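Search this site
Type and press Enter

Six weeks with the Lestura two-arm kit

11 July 2019
Reading time: 5 min

I promised in June that I would write something longer about the Lestura kit when I had used it enough to have an opinion. Now I have used it enough. Several people wrote to me to ask if they should buy it, so I will try to be fair and also to be useful.

First, what you pay for. Sislow sells Lestura as a service and not as a box. You bring two arms of your own from their list of supported models, and they give you the control software, the two gripper adapters, the training for your people and a support line. Our contract is for 18 months. For a small team like ours this is serious money, and Kulsoom Malik, who signs our orders, asked me three times if I was sure. I said yes three times, but the third yes was a little quieter.

The installation was better than I expected. Timo Wegener came from Sislow for two days. He is a patient man and he doesn't hurry when you ask the same thing again. On the first day he mounted the adapters and ran the cables. On the second day he did the calibration with Hammad Gilani and me, and he made us repeat the whole procedure alone while he drank his tea and looked out of the window. I was annoyed then. Later I was thankful, as we had to repeat it in the second week when Hammad moved one base to clean behind it.

The manual is the weak place. It has 506 pages, and I think a good half of them is for options we didn't buy. The index sends you to chapters with other numbers than the ones they really have. Carys Maddocks on the support line told me that a shorter version is coming. She always answered on the same day, and once she stayed on the phone with me until the problem was solved, so I can't complain about the people.

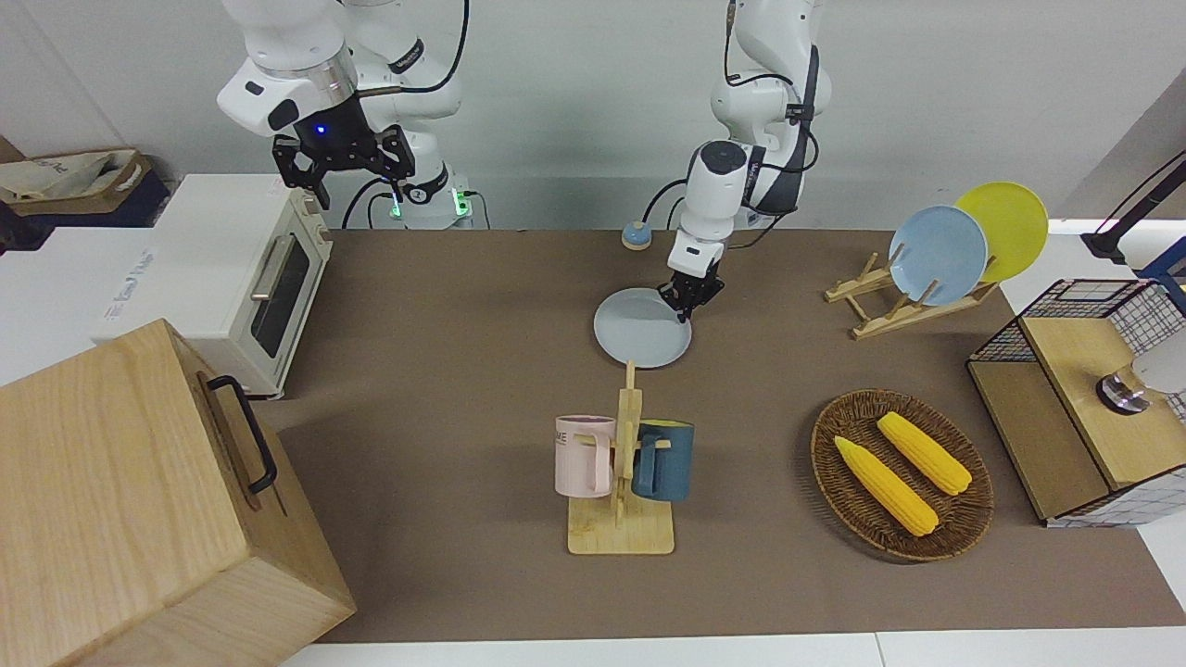

My main interest in this kit is how it works with kitchen things, for this is where our previous system from Pavliuk was so disappointing. With boxes and blocks every product looks clever. A kitchen table is another matter, and we try to keep ours a little crowded: toaster oven at one side, dish rack at the back, and in front the mug tree with a pink mug and a teal one. The flat plate is the task I always show to visitors. When it stands upright in the rack, like the blue and the yellow one, a gripper has an edge to take. When it lies flat on the mat, the fingers must come to the rim at the correct angle, and there is very little room under it. You see the left gripper at the rim of the white plate, with the right arm keeping away with its fingers open. In the Lestura software this waiting position is a setting for each arm, and I recommend to set it before anything else.

In our log for the flat plate, the first setup gave 27 good picks out of 60 tries. I was not happy with this and I wrote so to Timo. He told us to lower the approach speed and to change the angle of the wrist, and after that it became clearly better, but I didn't yet make a second full series, so I will not give a number. Mugs are easier when the handle is turned to the side. The corn was a surprise for me. I expected that the cobs would roll in the basket and make trouble, and they are among the things the kit does best.

What I don't like, besides the manual: the software must be restarted after each change of the gripper settings, and this takes about four minutes. If you change the settings often, as you do in the beginning, you will drink much coffee. The license is also connected to one computer. Danish Janjua wanted to prepare tasks at his own desk and he can't, he must come and sit at ours.

We also had an offer from Gralutix, which is cheaper. I saw only their demonstration, so it would not be correct to compare. Their contract had no visit from an engineer in it, and for us the visit was worth a lot.

So would I buy Lestura again? Yes, if you have somebody who can give it one full week at the start. If you want to plug it in on Monday and have it working by lunch, then please wait for the next version, or at least for the new manual.

I will do the second plate series when Hammad is back from his holiday, and I will put the numbers under this post. If you use the kit with other arms than ours, write to me, I would like to know how the calibration goes for you.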